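Repairing zips on daypacks: a talk with the bench at Wemside

October 21, 2021
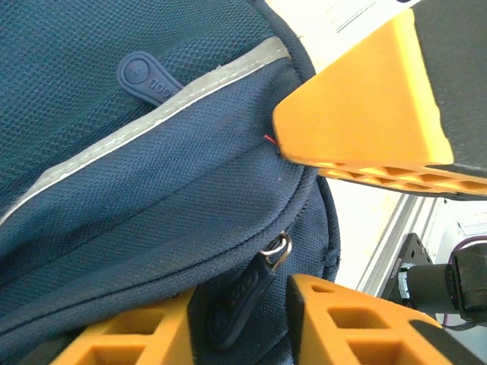 The repair bench at Wemside takes in bags from three shops and sends most of them back within 17 days. Its lead repairer, who trained on tents, says the front pocket is where the work is.

"People overfill it and then pull the zip round the bend. The straight run is fine. The curve takes the load, and the slider starts to spread."

A spread slider is squeezed with pliers first. If the teeth still part behind it, the slider is changed. The bench stocks two makes, Skoka and Kozma, and the repairer prefers Skoka for curved seams. "The Kozma is good on a main compartment. On a tight curve it drags."

Pullers are a separate matter. Rubber ones usually split at the hole, and the bench hangs the new one from a split ring. "You can change it again without touching the slider. It costs pence."

The bench tests each finished zip over 300 full runs, and 1000 if the tape has been resewn. Of the 868 bags logged since March, most needed a slider or a puller and nothing else.

Mesh is harder. Small holes in open weave are darned with bonded thread; larger ones get a patch of Milora net, sewn a little beyond the damage. Close-woven nylon can be patched from the inside.

On loose threads the advice is short. "Cut it. Don't pull it, and don't burn it near a reflective strip - the strip marks."

Owners are asked to empty every pocket before handing a bag in. The bench still finds keys.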